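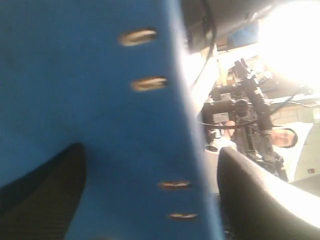 Chapter 3
What a Sensor Reading Tells You, and What It Doesn't

A number on a screen is easy to believe. It has a decimal point, it updates by itself, and it came out of a box with a data sheet. This chapter asks you to believe it a little less.

Take the cold store at Adugna, which we will come back to in the problems. A humidity logger was hung beside the door and left to record through September. The manager read the file, saw a flat line, and decided the room was under control. The line was flat. The room was another matter. A single probe reports the air within a hand's width of itself, and the far shelves at Adugna were never measured at all.

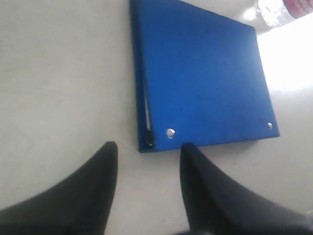

Does a more expensive sensor fix this?

Price buys a tighter error band at the point of measurement. It does nothing for the places where you have no probe, and it does very little for a probe that was put in the wrong spot.

3.1 Accuracy, resolution and the sales sheet

These two words get mixed up, sometimes on purpose. Resolution is the smallest step the display can show. Accuracy is how far the shown value may sit from the true one. A logger can print humidity to a tenth of a percent and still be wrong by three percent. The last digit is then decoration.

Read the small print on test conditions too. An accuracy figure is usually given for a fresh unit over part of its range. Sensors drift with age, with dust, and with cleaning fumes. If the maker says nothing on drift, treat that as a gap in the evidence - you should not fill it with hope. 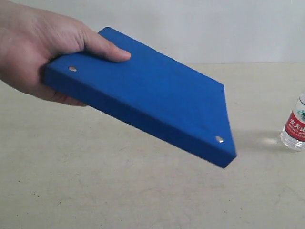 3.2 How often is often enough?

Logging every few seconds feels careful. Often it only makes a large file. If the air in a room takes half an hour to respond to an open door, then 1,000 readings and 2,000 readings of the same slow change will draw the same curve. Pick the interval from the fastest change you need to catch, then check that the sensor itself can keep up. Many can't. A slow sensor read quickly gives you smooth, confident, late numbers.

The Welley exercise at the end of the chapter uses two loggers with the same interval and different response times. Plot both before you read the notes. 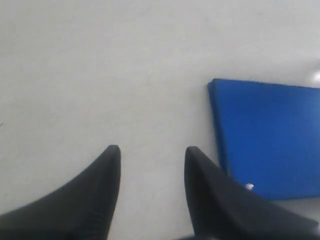 Hanane Ghoneim objects that this is too hard on cheap loggers: a drifting sensor still shows when something changes suddenly, and for an alarm that may be all you want. The point is fair as far as it goes. An alarm has a threshold, though, and a threshold is an absolute value. If the sensor has drifted by three percent, so has your alarm.

Before going on to 3.3, find the data sheet for any logger you have used and mark each claim that comes without a test condition.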